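Do Clothes Really Shrink in the Wash?

Somebody in your house has probably held up a jumper and said, "It shrank!" Should you believe them? Maybe. Let's check before we blame the washing machine.
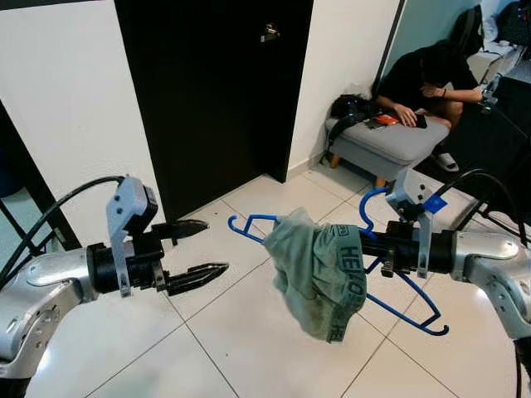
What is supposed to happen

Wool fibres are covered in tiny scales. Hot water and lots of rubbing make the scales hook onto each other, and the wool pulls in tight. It's called felting, and it's real. You can't undo it, whatever the bottle of "un-shrinker" from Ragab promises.

Cotton is different. Its threads get stretched at the factory, and a wash lets them relax. So a new cotton T-shirt may get a bit shorter the first time or two. After four washes? I have my doubts.

What about "never shrinks" labels?

Hmm. A shop in Nemcombe once sold pyjamas in grey and a lovely bright colour with that on the tag. Never is a big word. Who tested them, and how hot was the water? The tag didn't say.

The other suspect

You! Kids grow. If your favourite top fitted in October and doesn't now, your arms might be the thing that changed.

Test it yourself

Lay a cotton T-shirt flat and measure it from collar to hem. Write the number down — don't trust your memory. Wash it, dry it, and measure again. Then ask a grown-up to help you try it with warmer water and a different new shirt.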